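Home | About Stostine | Jobs | Contact

Folding Cell Operator, Rangate plant
Posted 2020-11-14

Stostine is moving part of its hand folding to two-arm robot cells. We need an operator for the Kisano line. Folders now on the line keep their grade and can apply first.

Work at the cell: folding red sheet with two arms. 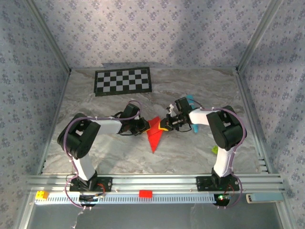
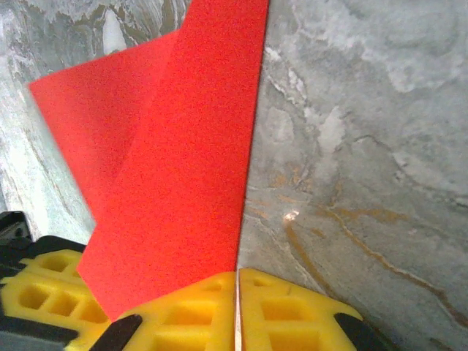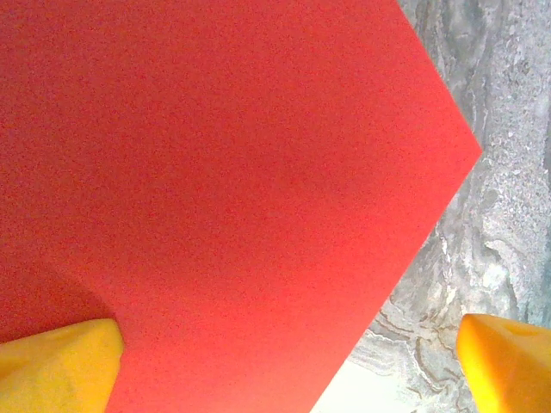 You will load sheets, check folds, clear jams and log every stop. There is less bench work than before and more time at a screen. Shifts rotate every 14 days. Training takes 23 days, paid at full rate. No programming needed. Folding or packing experience helps.

Send a one-page letter to Kyung-tae Ma, quoting job 435.

Related openings
- Packer, Ibrahim warehouse
- Maintenance technician, Rangate

© Stostine | Contact | Back to top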